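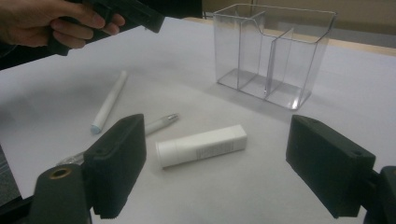
Desk Things, Sorted: A Small Gallery from the Gutby Craft Room

My name is Thilini Herath and I take care of the craft room at Gutby, together with Fathima Wanigasekara. In February 2020 we decided to go through all the drawing supplies and give each kind of thing a proper place. The room is used by two groups, children in the afternoon and adults in the evening, and both groups were complaining that they could not find a pen when they needed one. I have written a few lines for each part of the work, so that those who come to the room can know where their things are now.

The clear organizer
The organizer at the top of this page is transparent acrylic, open on top and divided into compartments. I like very much the front edge, which goes down in a soft curve, so the short things do not disappear behind it. A tall divider runs across the middle. Fathima wanted a closed box with a lid, and we discussed it for a long time, but I think people put things back more easily when there is no lid to open. For the moment I have won.

The white paper
We cover the table with a large sheet of white paper before we sort. It is an old habit from my mother, who sorted buttons in this way. Small things are easy to find on white, and when a marker leaves a spot, the spot stays on the paper and the table is saved. Afterwards we turn the sheet over and the children draw on it.

The marker with the pale blue tip
A white marker was among the small things waiting on the paper. For all the markers we have the same rule: try it on a corner of the sheet, wait a moment, try again. If the line is still weak, the marker goes to Pranab Howlader, who keeps old ones for his texture lessons. He says that a half-dry marker makes the best tree bark. I was not convinced until I saw his trees.

Where each thing goes
Tall things stand behind the divider: markers, long brushes, the rulers if they fit. Short things stay in front, for example erasers and sharpeners. Please do not put scissors in the organizer. They scratch the walls, and then we cannot see well what is inside. The scissors live in the drawer under the window, with the handles toward you.

Cleaning the acrylic
Use lukewarm water, a drop of dish soap and a soft cloth. Paper towels leave fine lines, and window spray can make the plastic cloudy. Isabelle Robichaud from the evening group taught me this after I had already spoiled one box at home.

What comes next
In April we will do the shelves with colored paper, almost 1,200 sheets by Fathima's estimate. Aatos Riihimäki has promised to build 8 flat trays for them. If you have at home any clear boxes which you do not use, we will take them with pleasure. Leave them on the bench next to the door, with your name on a piece of tape if you want the box back.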